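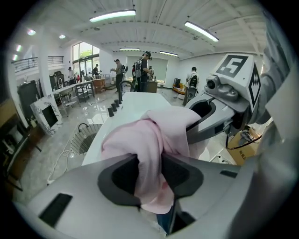

Pale pink washcloth from the Hultik range

There's something so nice about a simple cloth in a soft color, and our Hultik washcloth in pale pink has become one of those little things we reach for every day — at the sink, in the tub, or for a quick wipe of small faces after supper. We brought it in from Vunton in September, and it comes in a size that folds easily into one hand. Wash warm with like colors, and please skip the fabric softener, as cotton drinks up water so much better without it! 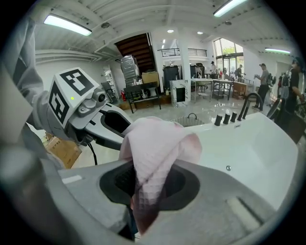
Fine waffle-like texture, near a glossy white tub with black fittings

Item 498. Sold singly or in a bundle of 5. Pick yours up at the Mivulby store, bath department, or ask us to set some aside for you.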